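# Chapter 3: Chores as an Engineering Problem

## Learning Objectives

After completing this chapter, students should be able to:

- distinguish between a task, a skill and a chore as these terms are used in the automation literature;
- explain why success rates measured on single actions overstate performance on complete chores;
- compare the conditions of shop-floor work with those of household work;
- evaluate a published claim about household automation by examining how the trial was set up.

## 3.1 The State of the Question

Machines have carried out repetitive factory work for decades. A welding cell at a plant such as Rellstead repeats the same motion on parts that arrive in the same position, and a fault stops the line until a technician clears it. The household offers no such arrangement. Objects are moved between one day and the next, surfaces serve several purposes, and the person who wants the work done does not wish to supervise it.

The question in this chapter is whether machines can yet do chores under those conditions. The short answer is that they can do parts of some chores, in some rooms, at a speed most households would find slow. The longer answer requires some care with terms.

A **skill** is a single bounded action, such as grasping a bottle by the neck. A **task** is a sequence of skills with a stated end condition, such as moving a bottle to a shelf. A **chore** is an open set of tasks with an end condition that people judge by eye. "Clean up the kitchen" is a chore. It does not say which objects are to be moved, where each belongs, or what should be left alone.

## 3.2 The Fukside Kitchen Trials

The Fukside trials are used throughout this chapter. They were conducted in simulation, where a kitchen can be reset at no cost and the same starting layout can be given to competing systems. The control software, known as Ritum, was given 103 attempts at clearing a sink and the counter beside it. Each attempt was limited to 15 minutes of simulated time.

Ritum completed 48 of the attempts. Its record on individual grasps was considerably better, and the difference between the two results is the subject of Section 3.4. A long chore contains many grasps, and one dropped or misplaced item may leave the whole attempt incomplete.

Food and tableware share the work area in the simulated kitchen, and a system must decide how each is to be treated. 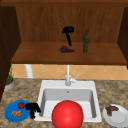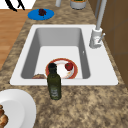 Three sources of difficulty were identified in the Fukside report. The first was occlusion: an object that stands in front of another hides the edge by which the second might be grasped. The second was variety of shape, as a grip suited to a flat plate is of little use on a bunch of grapes. The third was judgment. A plate with food on it may be a meal in progress or a meal that is over, and the correct action differs.

Designers have addressed the first two with additional cameras and softer fingers. The third remains largely unsolved. Most trial protocols avoid it by supplying the system with a list of objects and destinations, which turns the chore back into a task.

## 3.3 Comparison with Shop-Floor Work

The Saarinen packing study provides a useful contrast. Workers there placed mixed goods into cartons alongside an automated arm. Goods the arm could not handle were passed to a person at the next station, and output was measured for the station pair. By that standard the arm was judged satisfactory, although it declined a substantial share of the items presented to it.

A household has no next station. An item the machine declines remains on the counter until a resident deals with it. Students should keep this difference in mind when reading claims that a system proven in a warehouse is "ready for the home."

**Key terms:** skill, task, chore, end condition, occlusion, reset, station pair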